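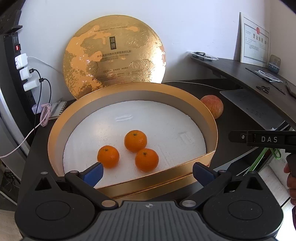
June, 4:10 pm

Restorative sequence trial, second pass, Skasten studio. Group of 11, all from the therapy module. Supported bridge held 7 minutes, block at lowest height. Two people reported lumbar pinching by minute four and came down early. Both had the block too high on the sacrum. Cue needs rewording: "flat part of the pelvis" is being read as low back.

Legs up the wall, 19 minutes. No complaints. Hondora bolsters still too firm for this -- folded blanket on top fixed it, at the cost of height. Try the Gadex ones next time if they come back from the Menon class.

Breath ratio kept at 1:2 throughout. Counting aloud stopped after two rounds and most drifted to their own pace. Left it alone. Want to compare against a fully counted version before writing anything into the manual.

Open items:
- side-lying option for anyone who can't do bridge
- intake form has no line for recent eye surgery, add before next group
- room was 2 degrees cooler than last pass, so blanket use is not comparable

Final rest cut short, over-ran on setup. Move props out before people arrive.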